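Home Organisation, Unit 4: Table-top storage
Denstead evening course, handout 60

Cup stands are sold as space savers. I have my doubts. A stack left in its sleeve takes up less room than any stand on a wooden base, and the sleeve costs nothing. The Sindville catalogue claims "1001 uses", but lists 20.

Before next session, put your paper cups on a stand at home for one week. Note how often you refill it.

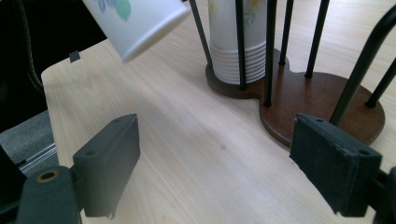
Watch the rods too. Makers say tall ones keep the stack straight; test this with a short stack and a full one. Bring your notes to room 117.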